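Staletside (video game)

Staletside is a farming and trading game from the small studio Eltora, and I've been playing it on and off since March, so take this entry as coming from a fan. It was designed by Haoran Tang, who had worked on puzzle games before this and wanted to make something slower.

You start with one orchard, a cart and 60 coins. The nearest town, Pisharody, buys your fruit, and the prices there move every morning depending on what everybody else has brought in. I went broke twice in my first week (pears, both times) and loved it anyway!
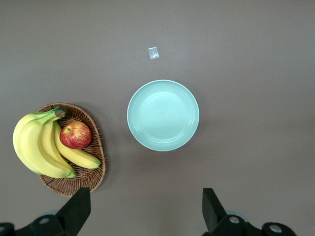

Trading is where the game gets its hooks in you. There are 23 kinds of goods, and each one can be sold plain, sorted or packed, with packing costing a little extra up front. Seeds work differently. They come in tiny clear packets, much like the little see-through one lying on the tabletop above the plate, and in the game they're so small on screen that I kept walking right past them until a patch added a glow. Rare seeds can fetch 1000 coins if you carry them all the way over the pass to Drirnura, but you can lose the whole load to bandits on the way.

Multiplayer came with the update of 7/3/23. Up to four players can share a valley, and the market reacts to all of them, so my sister and I spent a whole evening flooding Pisharody with plums just to see how low the price would go. Pretty low!
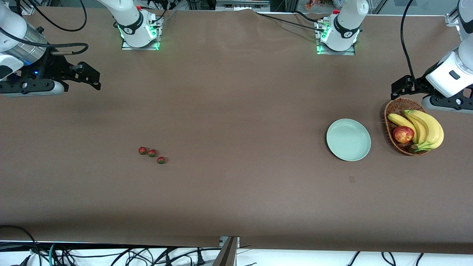
Fruit and serving ware on a brown tabletop.

The fan-run price guide now has 1285 entries, and I'd keep it open in another window while you play. Eltora has said a winter season is in the works, with no release date so far. Saves from the first version still load fine, though the old orchard layouts need replanting.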